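### 3.2 Creek surveys with school groups

We were delighted by how quickly the students took to sampling. Over 4 visits to Gravus Creek, classes from Brolbridge and Mitside collected 643 water bugs, and 325 of them were mayflies, a group that does poorly in dirty water. Wijesinghe checked every tray against the field key, and very few names had to be changed.

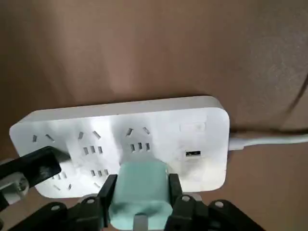
**Figure 2.** Power strip and plug.

The shaded reach held far more mayflies than the open one, and students spotted this well before we ran the numbers! Their notes on leaf litter were a real bonus, and we used them to choose the planting sites for February (see Section 4).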